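Murnatari Produce Display: layout notes and item list

README, revised Wed 13 November
Maintainer: Soon-im Ahn

Scope

These notes cover the produce stand used in the Murnatari mock grocery room: how the trays are divided, what goes in each compartment, and how items are named in the stock file. The dry goods shelving (Pitska) and the checkout counter (Koech) have their own READMEs.

Stand

Two tiers of wooden trays on a black metal frame. The lower tray is split by thin wooden partitions. Compartments are numbered from the left, starting at 1. Green onions and napa cabbage share compartment 1, bitter gourds and cucumbers share 2, and carrots go in 3 with the remaining cucumbers. Red bell peppers are kept at the front of 4. 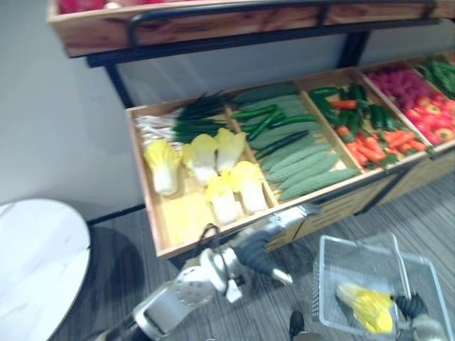 Why are cucumbers listed under more than one compartment?
The stock file records location per item, so a vegetable stored in two places gets two rows with the same name and different compartment numbers.

Files

items.csv: 56 rows, one per item and location
layout.csv: compartment numbers and tier
names.txt: 32 accepted item names, lower case, singular

Naming

Use "napa cabbage", not "Chinese cabbage". Use "bitter gourd", not "bitter melon". "Green onion" replaced "scallion" in August; version 2 files still carry the old term.

Known issues

7 rows in items.csv have no tier value. The Midia export drops trailing spaces in names, so compare after trimming.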